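Marriage Day at Ploncombe Chapel, 11 November 2025

My wife and I went over to Ploncombe for the marriage day on Tuesday. Our own church had put the notice up in the porch and we were the only ones from it who signed the sheet. It is 15 miles by the back road. We left early because of the floods at the bottom of the hill and got there before the urn was on.

The chapel has had the old school next door for some years now, and most of the day was held in there. The main hall has been painted since we came in April and the heating works. Kayode Okeke, the minister, met us at the door and gave out the name badges and the song sheets. He said the chapel itself was too cold for sitting in until the boiler is mended, so we only went across for the closing service.

The morning began with a hymn and a reading from Colossians 3, the part about putting on kindness, humbleness of mind, meekness and longsuffering. Kayode then spoke for most of an hour. His main point was that Paul writes those words to the whole church before he says anything to husbands and wives, and that we tend to skip straight to the second part. A man at the back asked if forbearing meant the same as putting up with. Kayode said it was close, but that putting up with somebody usually includes letting them know you are doing it. My wife looked at me.

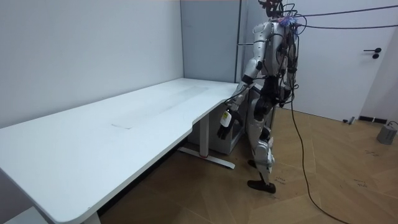
The afternoon session

Lunch was soup and rolls, and there was a cheese one left over which I had. Afterwards we were put in groups of three couples. Ours had a pair who were getting married in the spring and a couple from Kollemus who had been married far longer than us. We were given a sheet of questions about money, prayer and in-laws. We did not get past money. The younger couple had never talked about what they would give to the church, or who would look after the bills, and they seemed glad to be made to.

The Kollemus couple pray together every night before the ten o'clock news, and have done since their first child was ill. He said it was awkward for the first year and he used to read from a book. I found that more useful than anything on the sheet.

Rin Nomura took the last talk, on forgiveness. She used Matthew 18, where the servant is let off a great debt and then goes and takes his fellow by the throat over a hundred pence. She asked us to think of something at home we were still charging interest on.

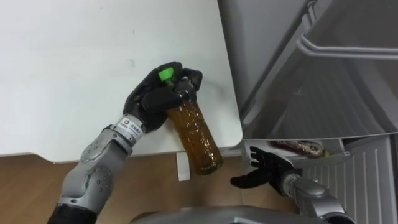 She gave us five minutes of quiet after that, and then we were to say one thing to our husband or wife, out loud if we could. I said sorry for the business with the caravan. It was an old matter but it had needed saying.

The closing service was short. We sang two hymns without the organ, and those who wanted to could stand and say their promises again. We stood. There was no pressure on anyone and several people stayed in their seats.

The day was free, with a plate by the door. The chapel is hoping to raise 400 pounds towards the boiler and I would ask anyone going to bear that in mind. Parking is on the verge past the chapel and is soft at this time of year. The 199 bus stops at the end of the lane, but the last one back is before the service finishes, so arrange a lift.

They mean to hold another in April. Kayode would like names early so they know how much soup to make. I have a few of the question sheets if anybody at home wants one, and my wife has the words to the second hymn.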